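Search this list Go Advanced

Subject: Re: [mending-swap] Vinegar to "set" the dye, and the swap rules
From: Rowena Yap
Date: 12 May 2024

Marloes Peeters wrote:

> I've been soaking every pair of kids' jeans in white vinegar and salt
> before the first wash for years now and I swear by it. It sets the dye.
> My mother did it, and the woman who ran the fabric counter at Mangubat
> did it. Could we put it in the list guide? I'd also like to see us ask
> people to do it before they send denim to the January swap, so we
> don't get another round of gray socks. And has anyone tried the Fimix
> rinse? It's pricey but it says it locks color for 100 washes.

Marloes, I'd rather we didn't put this in the guide, and I'll try to say why without being rude about your mother, or mine, who did the same thing.

Indigo isn't held on cotton the way most other dyes are. It sits on and near the outside of the yarn, and it comes off when the yarn gets rubbed. That's why jeans go pale at the knees and along the seams first. Vinegar is a mild acid. It does have a use with wool and silk and the dyes made for those, and my guess is that the advice wandered over from there to denim and never left. Salt helps some dyes go onto cotton while you're dyeing. I can't find any reason it would do a thing for a pair of pants that was dyed months ago in a factory.

I did try it, for whatever one kitchen is worth. I had 2 pairs from the same store, same size and same color. One got the vinegar and salt overnight and the other sat in plain cold water. Then both went through the wash with a white washcloth each. Both washcloths came out blue. Aileen Dimaculangan looked at them and picked the vinegar one as worse, but she'd had to guess, and I wouldn't build anything on it.

What I think is going on is that a long soak of any kind gets rid of the loose dye, so the first real wash looks better than it would have. Plain water does that too. It's cheaper and the laundry room doesn't smell like a pickle jar.

The other thing that bothers me is the word "fading" being used for everything. Some of it is wear, some of it is sun, some of it is bleach spots from a splash, and a lot of it was put there before the garment ever got to the store.

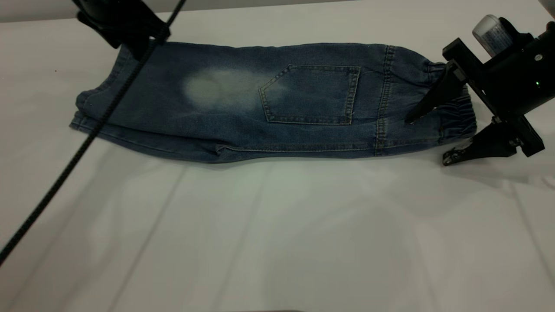

Small jeans, pocket side up, with the pale patch.

No rinse is going to have an opinion on a patch like that. If you send a pair in with a big cloudy light area and write "faded, needs color help" on the tag, somebody at the other end is going to waste an evening on it. Felicidad Bautista told me she once over-dyed a pair to even out the color and the kid it was for wanted it back the old way. I'd like the tags to say what's there (light patch on the leg, thin spot at the knee) and leave the cause out unless you know it.

On Fimix, I haven't bought it and I'm not going to. Read the label again. "Up to 100 washes" is what mine said in the store, and "up to" covers 3 just fine. There was no word on what they washed, how hot, or what they compared it with. Maricel Enriquez wrote to them and got back a coupon. If somebody has a bottle already, I'd be glad to see it tested next to a pair that got nothing at all, with the two mixed up by someone else before you judge them. Please don't just use it and report that the jeans look good. Jeans mostly do look good. 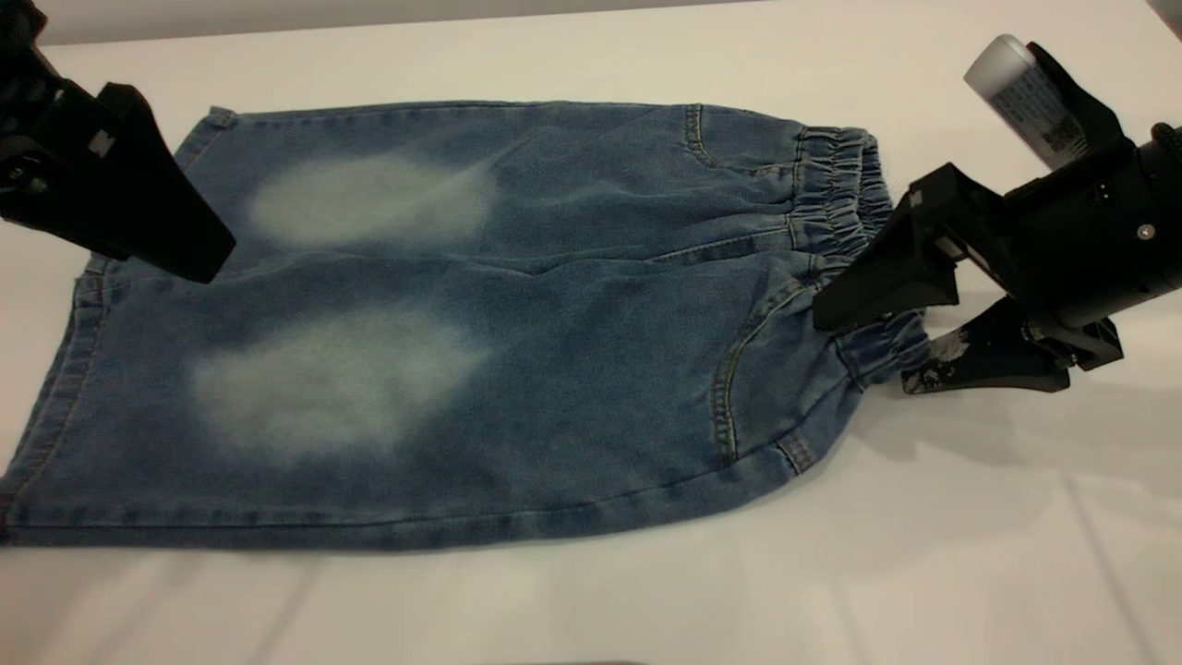

As for the gray socks, I went back through the list archive, and every complaint I found was from a mixed load washed warm. Nobody wrote in about socks that had gone through on their own. So for the January swap I'd suggest this and no more:

- Wash dark denim by itself, cold, inside out, before you send it.
- Don't overfill the machine.
- If the water still looks blue, wash it again.
- Write "dark denim, wash alone" on the tag.

I know the Oston group has a full page on pretreating, and I know it gets passed around. I read it twice. It cites the Vetovier laundry booklet, and the booklet cites "traditional practice," so we're back to somebody's mother. Someone told me that 1,000 people had shared it, which tells me that people share things.

I could be wrong about some of this. If anyone has done a proper side by side with the same garment and more than one wash, send it to the list and I'll read it. I'd also like to hear from anyone who has worked in a dye house, on the salt question especially.

Marloes, none of this means you should quit. A vinegar soak probably isn't hurting anything, as long as you never put it near bleach. I just don't want us telling new members that they have to do it.

Aileen, can you hold off on printing the guide until people have had a chance to answer?

Rowena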